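Re: [hobby-arms] Who went to the Telbridge open day?

On an afternoon in February, a list member wrote:

> Did anyone make it to the Telbridge thing? I had a ticket and a dead
> car battery. Mostly I want to know if Wirkard showed the ceiling-mount
> setup, and if the simulator is worth the trouble for people like us
> who have one small arm and a garage. Also, was there food.
>
> (I still have the spare gripper fingers for whoever asked.)

I went. There was food, in the sense that there was a tray of it when the doors opened and a tray when I got to it.

The crowd was bigger than the room. They'd set out 19 chairs and put the coffee behind them, so everyone who wanted coffee had to climb over everyone who had already won a chair. I stood next to the radiator and can report on most of it from there.

First up was Groen, with a talk on cable routing that ran long. I liked it, but I like cable routing. If you have ever had a wrist joint eat its own wiring you would have liked it too. The slides are supposed to go up on the Telbridge page, and I'll believe that when I see them.

Then Wirkard. Yes, they showed the ceiling mount, but all of it in simulation. The real one is still at their shop because, as the presenter put it, the Telbridge ceiling is "mostly decorative." So we got the simulator, which they call Zilden, up on the big screen. The task was tabletop pick and place, with the arm hanging upside down over a big table full of holes and the usual kitchen-and-toybox mix: plates, mugs, a banana, a Rubik's cube, a can of Spam.

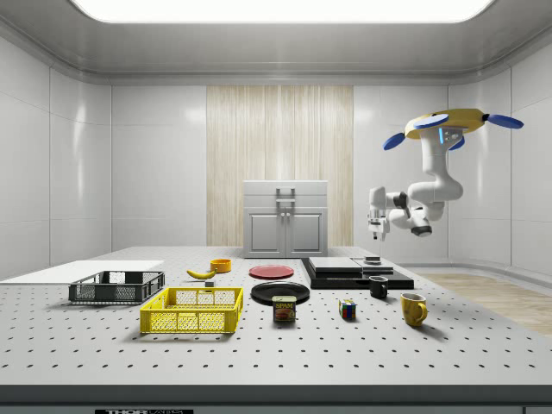
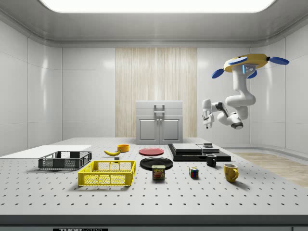

The idea is that you type in something like "put the banana in the yellow basket" and the arm has a go. They did seven runs and it finished five of them. On one of the bad ones it picked up the cube with great confidence and delivered it to the red plate, when it had been asked for the bowl. On the other it went for the black mug, got a finger inside the handle and just sort of thought about that until the presenter pressed reset. I have had coworkers like this.

To their credit they didn't hide the misses, and the presenter spent a good while on why mugs are hard. Short version: the handle gives the planner too many bad ideas. Plates are also bad, being flat and round and close to the table, and two slim fingers don't have much to say to a plate. Somebody near the front asked about suction and was told "next year," in a tone I recognized.

On your real question, whether it's worth it for a garage. I asked about price. The license is 2850 a year, and that's before you own anything that can touch a mug. There is a cut-down version for hobby use, one arm and no ceiling mount, but they couldn't tell me what it costs or when it comes out. My guess is that if you already have a free simulator working, you stay put. If you're starting from nothing and somebody else is paying, sure, take a look. The lighting is nice. The shadows are nicer than the ones in my garage.

One thing I did take home: they shuffle the objects between runs, every time, even for a demo. I've been leaving my blocks on the same strips of tape since last summer and feeling very good about my success rate. I moved them last night. I feel less good now.

The hands-on part was a small desk arm with a line for it that went out into the hall. I got one turn and stacked two blocks, and a kid behind me stacked more than that with one hand while eating the last of the food.

If anyone got a clear answer on the hobby version, please post it. And the gripper fingers were for me, I think - the long ones? I can pick them up whenever the car is running, or come by with jumper cables.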